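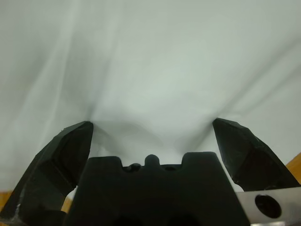

Selim Gündoğdu
Contributing writer, home automation and shop projects

The arm in the back bay of the Jarlow shared workshop is bolted to a bench between the drill press and the offcut rack. It has 6 joints, a pair of black fingers at the end, and a small camera at the wrist that looks straight down past them. The members who built it call it Cluna. For most of the winter its job has been a white sheet.

Cloth is a poor choice for a first project, and the group knew it. A wooden block has one shape. A sheet has as many as it likes, and it takes a new one each time it is touched. The usual trick of matching the part to a stored outline does not apply. What the software has to find is a place worth pinching, and then it has to get two fingertips around that place without pushing the cloth away.

The first version, finished in January, used the height of the cloth and nothing else. A depth reading was taken from above, the highest point was picked, and the arm went there. It worked on a bunched towel. On a sheet spread over the bench it failed nearly every time - a wide, flat cloth has very little height to find, and the sensor noise was larger than the folds.

The second version works from the wrist camera. Seen from close up, a fold reads as a light ridge with a band of gray beside it. The program looks for that pair, light next to gray, and fits a line along it. Where several lines run together the cloth tends to be gathered, and a gathered spot gives the fingers more material to close on. The approach is set across the line, so that one finger comes down on each side.

Shadow is the main difficulty. The gripper throws its own soft shadow on the sheet, darkest right in front of the body and fading out from there, and to a simple edge filter the rim of that shadow looks a good deal like a fold. Two fixes were tried. The first was a ring light, which removed the shadow and most of the shading on the real folds with it. The second, still in use, is a stored mask. The arm holds at a fixed height over flat cloth, the shadow is recorded, and any line that falls along its rim is given a lower score. The mask has to be made again if the shop lights are moved.

Lighting overhead is now kept as even as the bay allows. Direct sun is blocked with a board.

The fingers are angular parts that taper to a squared tip. An earlier pair was rounded at the end and slid up over the cloth as they closed. The square tips hold better but will catch on a hem, and the closing speed was cut in half to allow for that. The opening is set to full width before each descent. Partial openings saved a little time and cost more in missed folds.

Force is limited by motor current. The limit is low enough that a finger resting on the bench through the cloth stops the descent, and the arm then backs off by 2 millimeters and closes. This is crude. It depends on the bench being level, and the bench was shimmed twice before the numbers settled.

The log held 387 attempts when I read it, each with a picture from the wrist, the chosen line, and a note on the result. Reading through them is slow work, but it has been the most useful part of the build. One cluster of failures came from a loose camera screw. Another came from starting the descent before the cloth had stopped moving, and a pause of up to 4 seconds after each release took care of it.

The control program is called Do, a name left over from a test file. It runs on a used desktop under the bench and is written as one long loop - look, choose, lower, close, lift, check. There is no learning in it yet. The plan is to use the log to train the choosing step and leave the rest alone, on the grounds that the motion code is already dull enough to trust.

Folding is further off. It calls for a second arm or a clamp at the bench edge, and the clamp is cheaper. A bracket has been drawn up but not cut.

Related
Shimming a bench top without removing it
Clostudton tool library adds evening hours
Choosing a current limit for small grippers
Wrist cameras: mounts, cables, and strain relief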